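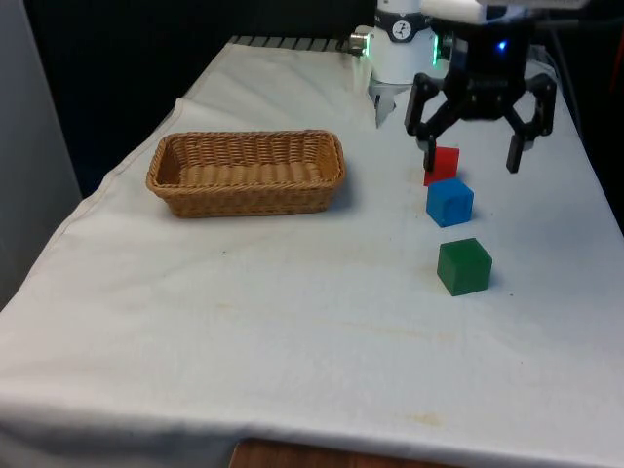
Why do stored tablecloths go yellow in patches when they were put away clean?
Most of the patches come from food oils and sugars that were left in the cloth after washing and darkened slowly in the cupboard.

4. Storage and the return of stains

4.1 What households reported

The 128 households in the Padcombe survey were asked how they washed, dried and put away their table linen, and whether any cloth had come out of storage with marks that were not there when it went in. Delayed marks of this kind were the most common complaint about white and off-white cloths. They were reported less often for coloured cloths, but we do not take this to mean that colour protects the fibre. A pale brown mark is hard to see on a dark green or patterned ground, and several people told us they had never looked.

Respondents used different words for the same thing. "Age spots," "tea marks" and "rust" all turned up in the written answers, and in the follow-up visits the marks given these names often looked alike. Figure 4 shows the general appearance on an off-white tablecloth: several faint yellowish-brown stains scattered over the surface, one of them blotchy and another no more than a streak. Appearance alone does not tell us what made a mark. True rust has a different origin and needs a different treatment, and we kept it out of the counts wherever the householder could point to a metal hanger, a pin or an old radiator.

Figure 4. Faint yellowish-brown staining on an off-white tablecloth.

4.2 Wash temperature and detergent

Fukuda's earlier work on kitchen textiles (Katsuhiko Fukuda, unpublished thesis) suggested that cooking oil survives a cool wash more easily than householders expect. The survey answers fit with this. People who washed table linen at the same low setting as their everyday clothes reported more delayed marks than people who ran a separate warm load. The difference held for cotton and for linen. For polyester blends the numbers were too small to say anything useful.

Detergent was harder to assess. Many homes in Padcombe buy the Jenero powder sold at the local co-op, and many of the rest use whatever is on sale. Dose mattered more in the answers than brand did. Households that filled the scoop by eye, particularly those with soft water, tended to use too much, and residue from poor rinsing can itself yellow with time. We were not able to separate residue marks from food marks by questionnaire.

4.3 Ironing before storage

Pressing a cloth before it goes away is a long-standing habit and was defended strongly by older respondents. It has a drawback. Heat can set any oil or sugar still in the fibre, and starch left in a stored cloth may yellow or attract insects. The households that stored their cloths unironed and pressed them on the day of use had fewer complaints, although they were also the households that used their cloths most often, so the cloths spent less time in the cupboard. We return to this overlap in Section 5.

4.4 The cupboard trial

A small trial was set up to look at storage on its own. Cotton squares from one bolt of Arai sheeting were marked with sunflower oil, white wine or weak sugar syrup, washed once, and put away for 20 weeks in one of 4 places: a cardboard box, an unlined pine drawer, a drawer lined with acid-free tissue, and a lidded plastic tub. Unmarked squares were stored alongside them. The trial began in July and ran through the first part of the heating season.

The oil squares changed most. All of them looked clean after washing and all had darkened by the end, wherever they were kept. The syrup squares darkened in the box and in the unlined drawer but very little in the lined one. Wine gave mixed results. Of the unmarked squares, 11 showed some yellowing along the folds, nearly all of them from the cardboard box or from places where the cloth touched bare pine.

The plastic tub did better than we had expected on colour, but its squares came out with a stale smell. One respondent who stores her Belolari damask rolled on a tube, with washed muslin around it, had no fold lines and no delayed marks. A single cloth is not evidence of much, and rolled storage was not part of the trial. It takes up more room than most linen cupboards in the survey could offer.

Last updated: 17/05/2025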